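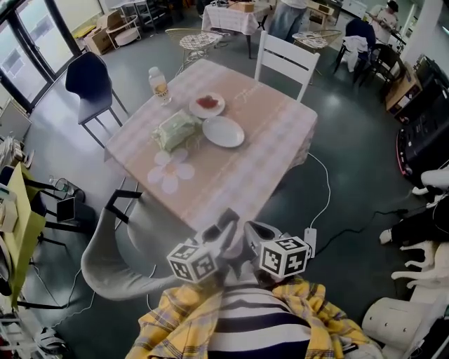
Tzanetos Introduces Takby, a Pocket Door That Stays in Its Pocket

PODITANO, July 1, 2020 – Tzanetos, the millwork shop that has spent 10 years apologizing for other people's pocket doors, today announced one of its own. Takby is a solid wood sliding door sold with its track, frame and pull already fitted, so the installer has fewer parts to lose.

"Our old door came with a 601-word instruction sheet, and customers read maybe the first line," said owner Panagiotis Karras. "The new sheet has 3 steps. One of them is opening the box."

Takby comes in oak or ash, in 2 widths, and fits a standard interior wall. The rollers are made by Iltus and can be replaced without tearing out drywall, a feature shop manager Kalliopi Gavalas requested after a long weekend at her mother's house.

Orders open today at the Poditano showroom. Deliveries begin in August. Painted versions are under discussion, loudly.

Press contact: Kalliopi Gavalas, Tzanetos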